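Thursday, December 11, 2025

So we've booked it. The deposit's gone, the date's in the diary, and my mum and dad's golden wedding party has a roof over it at last. I've been promising to write this up for weeks, mainly for my cousins who keep messaging to ask what's going on, but also for anyone else who's trying to hire a room for a family do and is slowly losing the will.

I started off thinking this would be an afternoon's work. You ring a few places, you go and look at the nicest one, you pay. Ha! I rang my first venue in the summer and signed the form last Friday.

The brief from my parents was "nothing fancy", which sounds helpful until you try to work out what they mean by it. Dad's idea of nothing fancy is a sandwich in a pub. Mum's is a three-course meal with place cards, but without a chocolate fountain. We settled on 53 people, sitting down, hot food, somewhere to dance afterwards, and chairs with proper backs because half the guest list has a bad hip.

Fifty-odd people is an awkward size. Hotels want to put you in the big ballroom, where you'd rattle, or in a side room meant for sales meetings with a projector screen you can't take down. We looked at one hotel where the function suite was lovely, all mirrors and long curtains, and then the lady showed us the minimum spend and my sister did a sort of cough. The minimum was based on 120 guests. I did ask if we could pay less for fewer people and she said yes, on a Tuesday in February.

Next was a barn. Everyone loves a barn. This one was up a track with grass down the middle, and I kept picturing Auntie's little hatchback on it in the rain. Gorgeous beams, though, and fairy lights already up. No kitchen at all, so the caterer would have had to bring ovens and a generator, and the loos were in a trailer round the back down three steps. I came home and crossed it off, quite sadly.

Then a friend at work said had I tried Grinska, and I hadn't, as I thought it was just the restaurant. There's a function room upstairs with its own bar and (hallelujah) a lift. You go in by the side door on the car park, past the coats, and it opens into a long room with windows all down one side. It's not glamorous. The carpet has seen some eighteenths. But it was warm, the light was nice even at four o'clock in the afternoon, and the man showing us round let us push the tables about to see if we could fit a dance floor at the far end. We could.

The hire for the evening is £844. That's from five until midnight, with tables, chairs, white cloths and a bar person. It doesn't include the food or the flowers, and it doesn't include the clear-up, which I'll come to.

They'll let you bring in your own caterer for a small kitchen fee, so we held a tasting. Two, in fact. The first was with Prurnoletti, who do the Italian thing, big platters down the middle of the table. I can't fault the cooking. The aubergine was the best thing I've eaten all year and I've thought about it in the shower. But Dad spent the whole time looking for the potatoes, and when we asked about keeping things plain for the older end they got a bit stiff with us. Fair enough, it's their menu.

The second tasting was Nambiar, and that was the one. They're a family firm, they've done loads of weddings, and they'd had a proper think before we arrived. We'd told them over the phone that half the guests want something with a bit of heat and the other half think black pepper is daring. What they've come up with is a starter everyone gets (a little chickpea fritter with a mint sauce, very mild), then a choice of a coconut fish curry or slow roast lamb with all the trimmings, and the veggies get a squash and lentil thing that I'm going to be ordering myself. Dad had the lamb and said "that'll do", and if you know my dad you'll know he was practically in tears.

Pudding we went round and round on. Mum wants trifle. She wants the trifle her own mother made, with tinned mandarins, and no professional was ever going to get it right, so my sister and I are making it. Seven big bowls of it. Nambiar were very gracious about this and have offered us fridge space, though I think the head cook went a bit pale when I mentioned the mandarins.

Drinks are simple. A glass of fizz on arrival, wine on the tables, then everybody buys their own. I know some people think you should have a free bar. Those people haven't met my uncles.

For flowers and bits we've gone with Stullico, the hire place out by the retail park. They do vases, candle holders, cake stands, those big light-up numbers (we're having a 5 and a 0, Mum pretended to be appalled and then asked what colour they came in). You collect it yourself the day before and take it back the day after, and it has to go back clean, which brings me on to the bit of all this that caught me out.

Every single place charges for cleaning, and every single place words it differently. The hotel had it bundled in. The barn had a "site restoration" charge that made it sound as though we were planning to drill. At Grinska you can either pay them for a full clean or do it yourselves, and if you do it yourselves you get a deposit back, provided it's all left as you found it by noon the next day. I asked what "as you found it" meant and got a whole sheet of paper. Tables wiped and stacked, bar top wiped, kitchen floor mopped, dance floor swept and mopped, rubbish in the right bins, and no glitter or confetti. Underlined, the glitter.

My sister's for paying. I'm for doing it ourselves, and so are the cousins, or they were when I asked them over a Sunday roast and they'd had a drink. It's a morning's work with enough hands. I've already started a box in the hall cupboard with cloths, bin bags and rubber gloves in it, and I've been going through what we've got at home so we don't end up buying everything twice.
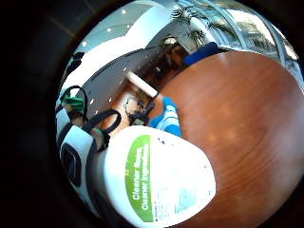 Floor cleaner, the big white jug. One less thing to buy.

I do need to check what the dance floor is made of before I go anywhere near it with a mop. It's got a shine on it and I don't want to be the person who took it off. I've emailed to ask.

Other things I've picked up along the way, in no order at all:

Go and see the room at the time of day you'll be using it. The barn was beautiful at eleven in the morning and I can't imagine finding that trailer in the dark.

Ask what time you can get in. Our hire starts at five but they'll let us up from two to decorate, so long as there isn't a lunch on. I only found that out by being nosy. One place wanted another £20 for every half hour of setting up, which adds up quickly when you're blowing up balloons.

Ask about the music too. Grinska have a sound limiter on the wall and it cuts the power if you go over. Apparently a conga can do it. We're having a playlist and not a band, so fingers crossed, but I've told my brother he's not bringing the big speaker.

Get the dietary stuff in writing from people. I sent out a message asking for allergies and got back four answers, two thumbs up and a picture of somebody's dog. I'm going to have to ring round.

And put your seating plan on bits of paper you can move. I tried it on the computer and wanted to throw the computer in the canal. It's now all over the spare bed on torn-up envelopes, and we're all sleeping elsewhere until it's finished.

Still to do: the cake (Mum's friend from choir has offered, but she offered for the ruby one as well and we ended up at the supermarket), the photos for the slideshow, somebody to fetch Great Auntie from the station, and a speech. Dad says he isn't making one. Mum says he is. If any of the cousins are reading, please send me your old photos by the end of December, scanned if you can, and not the ones from the caravan holiday as I've already got all of those.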